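Workshop tips: stripping an old tower for parts

Every few months somebody tells me that an old desktop tower is a treasure chest. I have my doubts. Most of what comes out of one is worth little, and a fair amount of the advice on getting it out seems to be written by people who sell screwdriver sets. Still, there are two or three things in there I'd keep, and a few ways of going about it that don't end with a cut thumb.

Do you need a special kit?

No. I was sold a 119-piece set once and I have used 4 of the pieces. One medium cross-head screwdriver does nearly all of it, and plenty of cases are built so that the drives come out by hand. Effie Niven swears by a magnetic tip. I have one and it's fine, but I wouldn't go out and buy it for a single computer.

Before you start

Shut it down, pull the mains lead and leave it a few minutes. Then lay the case on its side on something firm, with the open side up. People will tell you to work with it standing so you can "see how it goes together". Try it, and watch where the first dropped screw ends up.

The anti-static wrist strap is the thing everyone argues over. Hugo Tejada says he has never worn one and never killed a board. That may be true, though I'd like to know how many of them he went back and tested. I touch bare metal on the case before I touch anything green, and I don't work on carpet. If a part really matters to you, wear the strap.

Getting the drives out

Look for colour. Makers often use one bright colour for the bits you are meant to pull, and if a drive sits in a coloured plastic caddy, the whole lot should slide out together once the tabs are pressed. Take the cables off first. Hold the plug, never the wire. If it won't budge, stop and look for a catch you have missed - forcing it is how the tabs snap, and replacement caddies cost more than they have any right to.

Keep your fingers off the gold contacts and away from the circuit board underneath. I used to think this was fussing. I've had one dead drive since and I can't prove it was me, but I can't prove it wasn't.
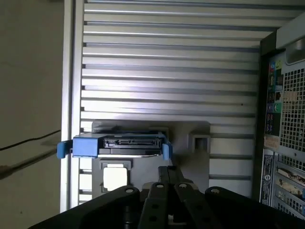
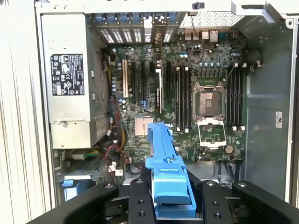
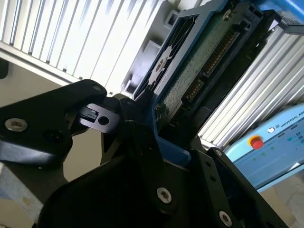 Blue plastic and an open case: the drive in its caddy in the first and last pictures, the bare memory slots and empty processor socket in the middle one.

What's worth keeping

The hard drive, if it's healthy. Run a full check on it before you trust it with anything, and even then use it for second copies only. The "quick" check tells you very little in my view.

The caddies. Keep them with the case if the case is being passed on, as they rarely fit another make.

Memory, sometimes. Baoshan Yu gets a few pounds for hers, but old sticks go for pennies and the postage eats that.

The coin cell I would not bother saving. Tape over both faces and put it in the battery bin.

What isn't

Gold. There are videos. Go and watch one to the end, look at the acids involved, and then see how much gold he's got.

Leave the processor socket alone as well, if the board is going to be used again. Those fine contacts bend if you so much as brush them with a sleeve, and I've yet to see the sewing needle trick work on more than one.

Wiping the drive

Formatting is not wiping, whatever your brother-in-law says. Overwrite the whole thing, which can take most of a day on a big drive, or keep it in a drawer until you get round to it. Mine has 2 in it at the moment.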